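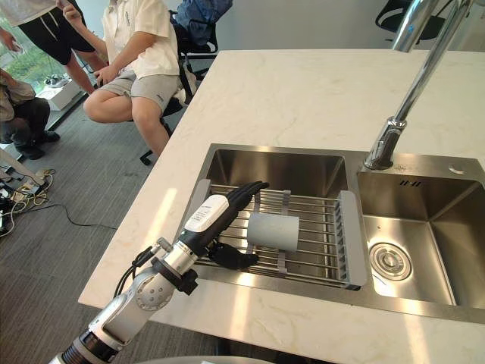 Morning sun on the new sink. One cup on the rack so far.

1/ The over-the-sink rack covers the left basin and leaves the right one open for washing. I got it from Herketach in March after 43 days on back order.

2/ It rolls up, so I keep it in the drawer at night. The Orkeck one I had before was all plastic and sagged under a stockpot.

3/ Price was $90. Returns are good for 90 days.

4/ Next job is a better strainer for the right side. The chrome one lets rice through.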